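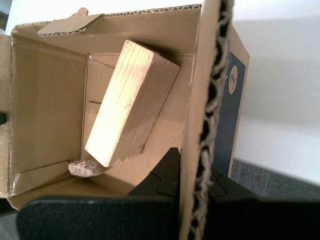 README: Box Lift Gripper Comparison

Hello, and thank you for downloading this set. It holds 464 recordings of a two-armed setup picking up an open cardboard box by its side flaps, with a block of wood inside for the load. We wanted to compare two sets of fingers, the Dradix and the Fandix, on the same lift with the same controller, and once the files started piling up it seemed a shame to keep them to ourselves.

What we compared

Both sets fit the same black parallel gripper. The Dradix fingers are the stiffer of the two, and the Fandix fingers give a little at the tip. The controller is a Van Wijk unit, and its settings are saved with every recording in a file called settings.txt. Please do read that file before comparing two runs – we changed the closing force more than once in October, and it makes a real difference.

Box positions

The green tape marks on the table are our guides for placing the box. Positions are listed in positions.csv, measured from the left front mark. 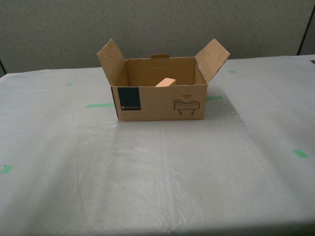
Can I use the wrist camera recordings without the overhead ones?

They're saved separately and each has its own time stamps, so you can download whichever folder you need. Only the 264 recordings in the "paired" folder have been lined up with each other.

Notes on the grasp

Flap grasps are harder to score than we expected, and we went back and forth for quite a while on what ought to count as a good one. In the end we settled on a score from 1 to 7, given by one person for the whole set so that it stays consistent. A lift like this one, with a gripper on each side flap and the block leaning inside the box, is scored on the hold at both flaps and on how level the box stays, and the block gets a column of its own (block_shift) in scores.csv.
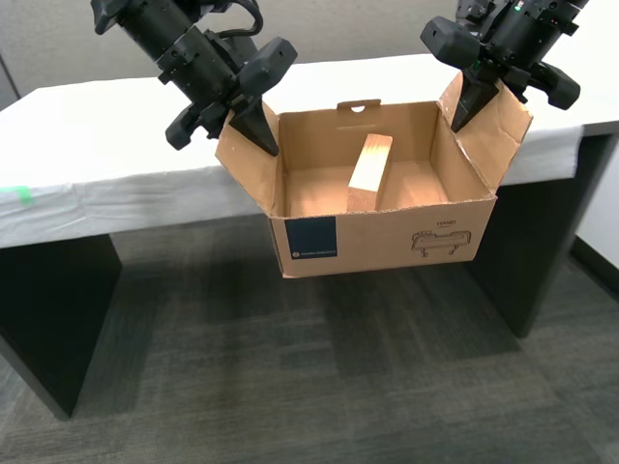
Force readings are in newtons and come straight from the controller, with no smoothing. If your plots look jumpy, try a short moving average first. For lifts where the box hangs clear in front of the table, held by both arms, use the columns ending in _left and _right separately – adding them together hides any uneven pull between the two flaps.

Known gaps

Run 917 has no force file. Run numbers skip in places, as we kept the original numbering after removing test runs.

Contact

Questions and corrections are very welcome. Please write to Milagros Manalastas through the Favport project page.

Last updated 20/02/2026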